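Tandidix Stolturard Polling Booth

Product range: Elections and public meetings
Supplied by: Tandidix
Related items: Trasa ballot box, Ruchti notice stand

The Stolturard is a folding polling booth for use at parish, town and district elections, local referendums and internal ballots held by clubs, unions and societies. Each unit provides four voting positions arranged back to back, with a writing shelf and side screens at every position. It may be put up by two people without tools and folds flat for storage between polls.

The booth is intended for indoor use on a level floor. It is suitable for village halls, school halls, libraries and similar premises where the room must be returned to its ordinary purpose once the poll has closed.

Construction

The screens are made of rigid board with a wipe-clean surface on both faces. The frame is of light steel tube with rubber feet. Writing shelves clip to the frame and are 300 mm deep, which allows a long ballot paper to be laid open on the shelf and marked in private. A pencil holder and cord are fitted at each position. Replacement cords are sold in bags of 200.

One shelf may be fixed at a lower height for voters who use a wheelchair or who prefer to be seated. The lower shelf is included with every booth and is not charged as an extra - please state on the order form if a second is required.

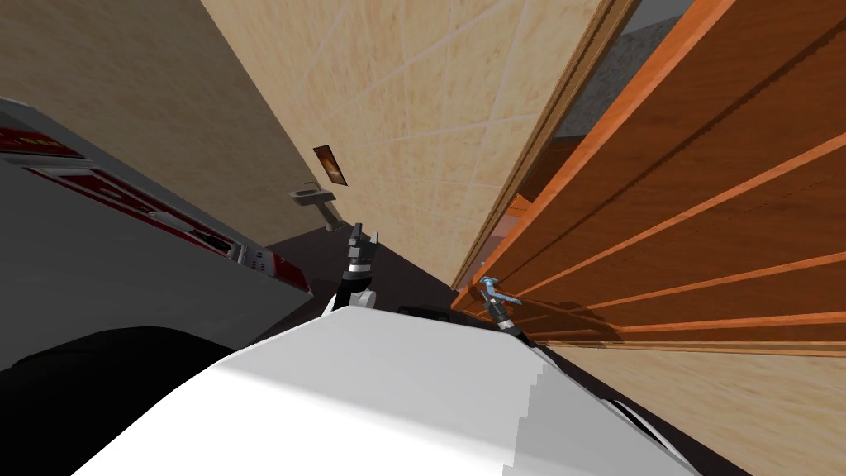

Putting up and taking down

Stand the folded frame upright and open it until both locking bars drop into place. Clip on the shelves before the screens. The screens slide down into the channels from above and should rest fully on the lower rail. Full instructions are printed on the inside of the carrying bag.

When taking the booth down, remove the pencils first. Screens should be stored upright and kept dry. Booths stacked flat under heavy furniture may bow, and damage of this kind is not covered by the guarantee.

Notices and markings

The outer screens have a clear pocket for voting instructions. Pockets are supplied empty, as the wording of notices is a matter for the returning officer. Customers may order plain screens without pockets. We do not print party names, logos or slogans on any item in this range.

Ordering and delivery

Orders are accepted from councils, schools, associations and private bodies. Delivery is to a ground floor entrance only. Customers with a poll in May are advised to order early and to check their existing stock of shelves and cords at the same time.

Booths may also be hired. The hire period begins on the day of delivery and includes collection after the poll. Trasa ballot boxes can be added to a hire order, but seals are sold separately and cannot be returned once opened.

Page last revised: February 28, 2022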